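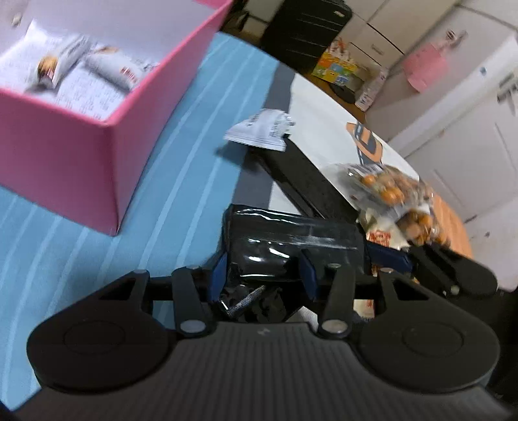
Subject: Re: [packing] Snacks and small hardware in one hard-shell case
Date: February 23, 2019
List: Karkine travel and packing list

On the Karkine list a subscriber wrote:
> I'm flying with one hard-shell case and no checked bag. Food, wrappers,
> cables and loose screws all end up in the same half. Bagged snacks get
> crushed every time. Do you box everything, or only the food? And where
> does hardware go?

I box the food only. Boxing everything wastes volume at the corners, and the ribs on the inside of most shells already take up some depth.

My case is a Pasaribu with 35 liters of usable space. Working order:

Light cardboard box first, lid open, against the hinge side. Wrapped rolls and other cylinders go in lengthwise. Any printed sheet that came with the box stays in it, folded once.

Bagged snacks go in last, on top, label up. Small round ones survive if the bag has some air left in it. If it has been opened, fold the top over 3 times and tape it. An Isano clip also holds, but it adds a hard edge that marks whatever is next to it.

Hardware never shares a side with food. A threaded screw will go through a thin plastic bag before you reach the gate. Wrap screws in crumpled plastic, tape the bundle, and put it in the opposite half under the strap. Glossy tape releases cleaner than the matte kind. I have not tested either below freezing.

Before any of it goes in, lay everything out on a cloth. A striped one is useful because you can line the box up with the stripes and see whether it has gone out of square. Empty wrappers come out at this stage. Last trip I removed over 13 of them, mostly flat ones that had worked in behind the strap.

On your cables: coil to the width of the box, no tighter. The Mastus pouch mentioned last week is fine for up to 4 short ones. Past that the zipper bows and the lid won't sit flush.

What are the inside dimensions of your case, with the divider in?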